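From: Siiri Dzene
To: gritgate-members
Subject: Re: Re: Was the Tarkham open day worth the drive?

Those of you who read the list in digest form will get this twice, once from me and once inside everyone's replies. Trim your quotes, please. I'm leaving most of this one in because it has a list of questions in it and I'm going to answer them more or less in order.

> I couldn't make it to Tarkham in the end. The car had views on the matter.
> Did anybody go? I would like to know:
>
> - whether the folding demo was the real thing or the usual video on a loop
> - how long it took per item, without anyone speeding up the tape
> - what happens when you hand it something it hasn't met
> - whether they let you look at the code
> - parking
>
> Also, was Bautista's arm there? Somebody on the list said in March that they
> had switched to the Bautista arm and then never mentioned it again.
>
> Illik people especially welcome to chime in, as I assume half of you were
> on the wrong side of the rope.

I went. I was on the public side of the rope, which was a length of orange extension cord, and I stayed from the doors opening until they started stacking the chairs on us.

Parking first, as it's the one question I can answer with authority. There is a lot behind the building. It is full. There is then a second lot belonging to the tile warehouse, with a sign promising to tow you, and everyone from the open day was in it. I was not towed. Do with that what you like.

The folding demo was live. There was also a video on a loop, in the hallway by the coffee, and I suspect a fair number of visitors watched that, had a cookie and went home happy. The live one was upstairs in the long room, and if you didn't ask, you could have missed it. I only found it by following a man with a laundry basket.

The work surface is kraft paper and blue tape. I mention this for the benefit of those of us who spent last winter arguing about machined reference plates, with quotes from three suppliers. I was one of the loudest, so I took it personally. They've taped the paper off into cells, and a garment goes down in one of them. The lines aren't even straight. I asked whether the robot minded, and the young woman running the session told me the tape is for the humans, so that they put the clothes down in a sensible spread of places and don't just drop everything in the middle where it's easy.
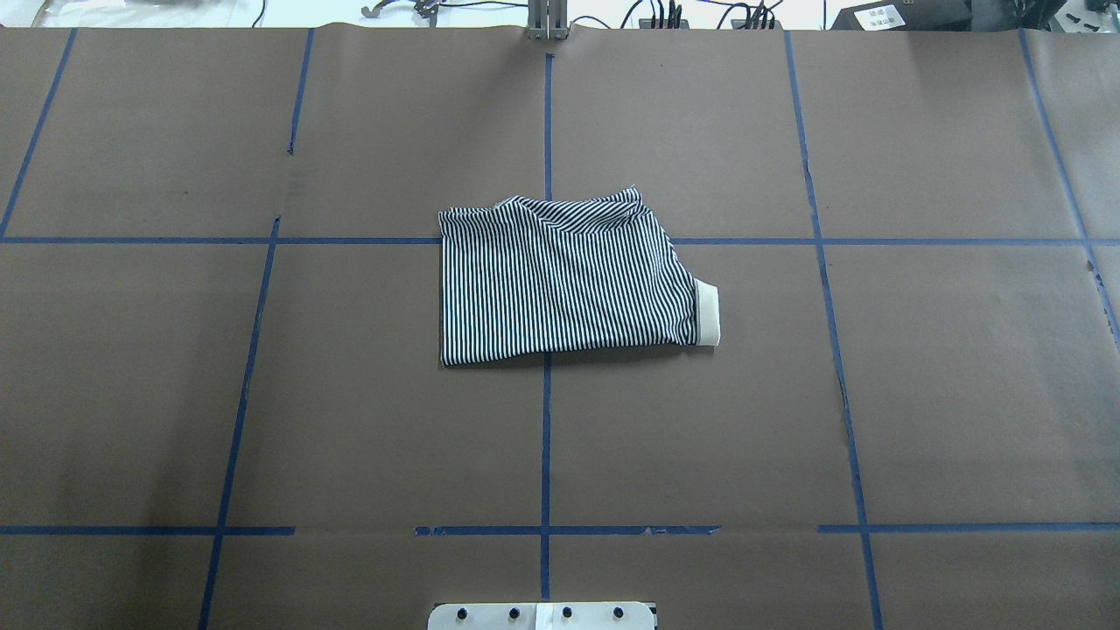

She then put the next several things down in the middle. To be fair to her, there was a crowd, and a small boy was leaning on the table.

As for speed, the best fold I timed was 39 seconds, on a plain dish towel, from the operator's hand leaving it to the arms backing off. A T-shirt took longer. A pair of sweatpants took long enough that people began to talk among themselves about lunch. None of it was sped up, and they had a clock on the wall running the whole time, which I thought was brave. The hallway video had no clock.

What happens when you hand it something new is the interesting part, and I wish they had planned for it instead of being ambushed. Around the middle of the session somebody offered up her own cardigan, buttons and all. There was a conference behind the extension cord. They let her do it. The first try produced something I would call a nest. The second was a perfectly decent fold with one sleeve hanging out the side, and it got more applause than anything else that day, including from me. They tried a third time, and the arms stopped dead halfway, and a man came out from behind a monitor and pressed something, and that was the end of cardigans.

I asked how they score a result like the second one. They have two grades, pass and fail, and the sleeve was a fail. I said I'd have taken it at my house. He said that my house wasn't the benchmark, which I have repeated to my family several times since and they don't find it as funny as I do.

The thing I hadn't understood from their posts is how much of the work is un-folding. Every trial needs a messy garment to begin from, and the mess has to be a fair one. If you let a tired person do it, the mess gets neater through the day, and by late afternoon the robot is being handed shirts that are most of the way folded already and everyone is thrilled with the numbers. So they have a sheet with the starting states written out, and the person reads the line, and does that to the shirt. "Half folded, cuff out" is a line on the sheet. So is "dropped from shoulder height." They do 50 trials to a block and then swap the operator, and the operators I talked to all spoke of the block the way people speak of a long flight.

They would not let us look at the code. They would let us look at the sheet, and I'd say the sheet is the more useful of the two. I asked for a copy and was told it would be sent out. I have not had it. If anyone from Illik is reading, and I assume you are, consider this my second request, made in front of witnesses.

On the Bautista arm: yes and no. There was one, in a corner, with a coat hung on it. I asked, and got a long answer about mounting heights that didn't contain the word "broken" but walked all the way around it. I wouldn't read too much into that. We have had a spare arm with a coat on it at Gritgate for as long as I've been coming, and it's my coat.

A few other things, in no order:

- They ran 10 people at a time up the stairs. With the line that morning, this meant a wait of most of an hour for the first session and no wait at all for the last one. Go late.
- The talk at noon was the same talk as last year with a new first slide. The question period was good. Somebody asked about wet laundry and there was a real silence.
- The emergency stop got tested in front of us at the start of each session, out loud, with the operator saying what she was doing. We don't do this on our visitor nights. We should.
- The cookies were oatmeal.

Was it worth the drive? From my side of the river, yes, easily. From yours, with that car, I'd wait for the next one and get a ride. I have two seats going spare and a high tolerance for other people's music.

What I would like us to steal, and I'm raising it here so it can be ignored in the proper place, is the paper. We have a roll of it in the back closet, under the tent. I'd cover the bench before our own visitor night, tape it off, and write a starting sheet of our own for the block-sorting demo, which at the moment begins from whatever state the last person left it in. That's how we came to tell a room full of parents that it works nine times out of ten. I've been back through the log and I can't find the ten.

If somebody can say where the blue tape went, I'll do the bench myself. The green stuff leaves glue.

Siiri

P.S. The man with the laundry basket was delivering laundry. There's a physical therapist on the same floor. He was very nice about it.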